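# Briker Gripper Set-up Guide: Your First Fold

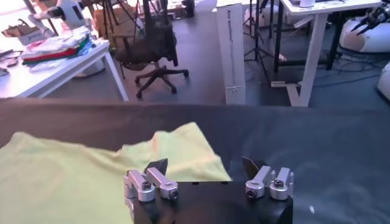
Page 6

## Section 4: Getting ready for cloth

Right, the arm is bolted down and the gripper answers when you call it, so let's give it some laundry. I've written this section around a T-shirt because everybody has one to spare, and because cloth is a far better test of your set-up than the foam cubes in the starter bag (they'll forgive almost anything!).

A crumpled shirt on a dark surface, with the fingers standing open near it, is where you want to be by the end of step 5. I like a yellowish green myself. It shows up beautifully against a dark sheet, and the wrist camera picks out the folds without any fiddling with the lights.

### Before you start

You'll need the Stulik control app open on your computer, the short hex key and a plain T-shirt. Leave anything with buttons or a zip for later on. If you bought the Watirby starter bag, the hex key is in the side pocket, under the spare screws.

**Caution:** Press the stop button before you put your hands anywhere near the fingers. The linkages close from both sides, and they will pinch.

### Steps

1. Cover the worktop with a dark sheet and pull it smooth. A slight sheen is fine. Big ripples aren't, as the camera tends to take them for cloth.

2. With the arm stopped, look over the screws in the round collars on both finger assemblies. They should be snug. Please don't lean on them; I overtightened one on my first build and the finger moved like a rusty gate.

3. Release the stop button, go to **Hand > Open** in Stulik and let the fingers travel all the way out. The black tips should still lean in towards each other when the gripper is open. That's how they're made, so don't try to straighten them.

4. Type 100 into the **Opening** box and press **Save as home**. If the app grumbles that the hand isn't homed, go back to step 3 and do it again.

5. Stop the arm, scrunch the shirt up and drop it on the sheet. Really scrunch it! A neatly laid shirt gives the fingers hardly anything to get hold of.

6. Step back, release the stop button and choose **Cloth > First pick**. The arm will come down slowly, close, lift and wait for you to press **Carry on** or **Put back**.

**Note:** Your first few picks may well miss. Lower the **Reach** setting one notch at a time and try again. If you end up pressing into the table, you've gone too far, so go back up two notches and save.

### Picking the right cloth profile

Stulik comes with 261 cloth profiles, and I'd ignore nearly all of them for now. "Cotton, light" does for most T-shirts. "Cotton, heavy" closes harder and suits towels and sweatshirts. There's a Yaman profile pack as well, which you can add from the **Extras** menu, and I do recommend it if you want to go on to socks.

### If it stops with error 2872

The fingers have met something they didn't expect. Stop the arm, clear whatever is between the tips, then home the hand again from step 3. If you get the same error with nothing in the gap, check that the cable at the back of the gripper body is pushed fully in.

Folding itself starts in Section 5. Keep your shirt handy, and leave the sheet where it is.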